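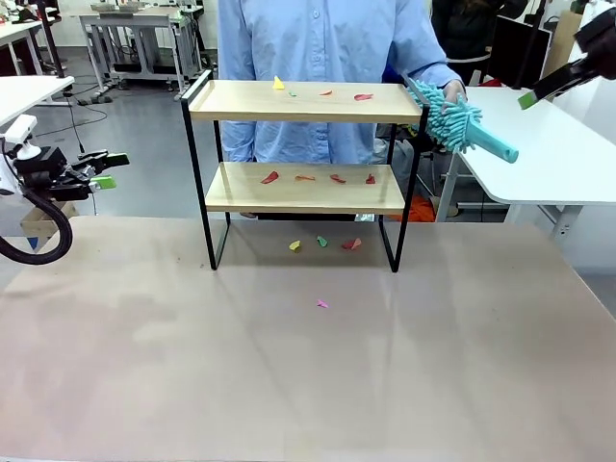
The clearing of paper scraps from small display shelving is a task to which this page has not previously given any attention, and several readers have written to ask how it ought to be done. My own practice has been settled for some years. Work begins at the top board and proceeds downwards, so that whatever falls is dealt with once only. A chenille duster, such as the teal one held at the right-hand end of the upper board, is in my view preferable to a cloth for this purpose. Scraps lie on both boards and on the table beneath, in red, yellow and green for the most part, and a raised lip at the back of a board will hold small pieces which a flat cloth tends to press into the corner. The duster should be drawn forward from that lip in short strokes. It should not be flicked.

Readers of long standing will recall that in May I set out my views on the storage of craft paper. Ingeborg Kröger subsequently wrote from Ustby to observe that offcuts are seldom stored at all, and are simply left where the scissors were last used. The point is accepted. I now keep a shallow tray at the front of the table whenever cutting is in progress, and all pieces smaller than a postage stamp are placed in it. Larger pieces are returned to the drawer and sorted by colour at the end of the month.

With regard to shelving on a metal frame, attention must also be given to the underside of each board. Fluff gathers there, particularly where the wood meets the uprights, and it is readily overlooked by anyone standing at full height. The duster should be held level and passed beneath the board from one side to the other before the lower board is begun.
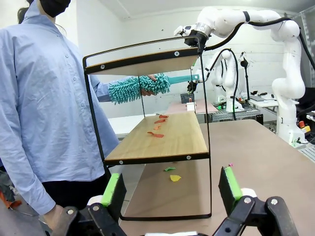 The duster held level beneath the top board, with scraps lying on the lower board.

The screw heads along the front edge may be wiped with a dry cotton cloth. I do not recommend polish on pale wood, as it leaves a film to which paper dust adheres. Kobina Ayaaba takes a different view and has used beeswax on his own shelves for 8 years. His results are respectable, although I remain of the opinion that the wax dulls the grain.

Chenille heads should be shaken out of doors after use and washed by hand in lukewarm water. They are to be dried flat and away from the radiator. A second head is worth having if the shelves are dusted weekly.

Correspondence concerning the lining of drawers has been received and will be answered in the next entry.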